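Can It Fold a Towel Yet?

Every September I get the same email from at least a handful of you, and it goes something like this: "You've been writing about robots for years, so when can I buy one that does the laundry?" I love these emails. I also dread them a little, because my answer last year was "not yet" and my answer this year is "not yet, but I've started to get excited."

So let me tell you where I think things stand, chore by chore, with the usual warning that I'm a nosy person with a newsletter and no engineering degree.

Floors are done. Machines have been pushing dust around our living rooms for a long time now, and the good ones will even mop. My own (we call it Maddocks, after a gym teacher of mine who also used to bump into things) gets stuck under the radiator twice a week and I forgive it every time.

Dishes are half done, and the half that's done is the dishwasher. Loading it is still on us. I've watched a lot of loading demos this year and my favorite was from a small outfit called Kandemance, where an arm put 20 plates in a rack without chipping a single one! Then somebody handed it a colander and it just sort of hovered there, like my uncle at a salad bar. Plates are nice to a robot. They're stiff and they're round, and one plate is a lot like the next.

Laundry is the one you all ask about, and it's hard for the opposite reason. A T-shirt on the floor has no shape at all. It has a different shape every time you drop it. The machine has to find a corner, and then find another corner, and by then the first one has flopped over. Aled Gittins, who ran a hotel laundry in Stalgate before he retired and reads this newsletter (hi, Aled), wrote to me that a new hire on his team took 8 shifts to get fast at pillowcases, and these were grown adults who'd been handling pillowcases all their lives. I think about that whenever somebody tells me folding is a simple job.

Which brings me to shop floors, where I expect the useful stuff to turn up first. A home is chaos. A packing bench is chaos too, but it's the same chaos all day long, and if you can do one small piece of it well then somebody will pay you for it. I had a long phone call about this with Pascal Mühlbauer, who plans packing lines for a living and has no patience for hype. His rule is that he doesn't care what a machine can do once. He wants to see it 103 times in a row, with the lights changed halfway through and a bored person moving the boxes an inch to the left. Why 103? "Because everybody rehearses for a hundred," he told me. I laughed, and then I wrote it on a sticky note, and it's still on my monitor.

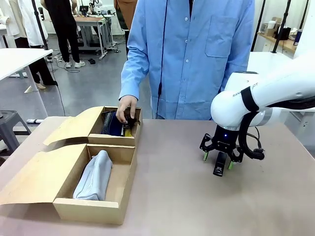
Shoes are my pick for the chore to watch this year, and I know that sounds like a funny thing to get worked up about. But think about what a pair of shoes in a box asks of you! You have a stiff carton with a lid that flops, and you have a thing going into it that's firm in one place and squashy in another. A dark navy shoe or slipper with a ribbed or knitted part won't behave like a leather brogue when you pinch it, and the soft gray-blue bundle in the other box is a different problem again, much closer to the T-shirt on the floor. A person reaches in and sorts all of that out by feel. The gripper has two fingers with bright green pads and a camera hanging between them, so it has to do a lot of its thinking by looking. I find that gap completely fascinating – two fingers against five, and ours come with a lifetime of practice.

Could a machine do the whole job today, start to finish, at the speed of a warehouse worker who wants to go home? I'd say no for mixed shoes, and maybe for one style in one size if you're patient. Pascal says I'm being generous. Jinimora, the shoe store at the end of my street, let me try boxing returns for an afternoon, and I averaged roughly 2 minutes a pair and put the tissue in wrong, so I'm not in a position to sneer at anybody's robot.

As for your laundry, keep your basket for now. If you've seen a folding demo that impressed you, send me the link, and please tell me whether the video was sped up (look at the people walking past in the background, they give it away). Next issue I'm getting into fitted sheets, and I've already been warned by three of you not to.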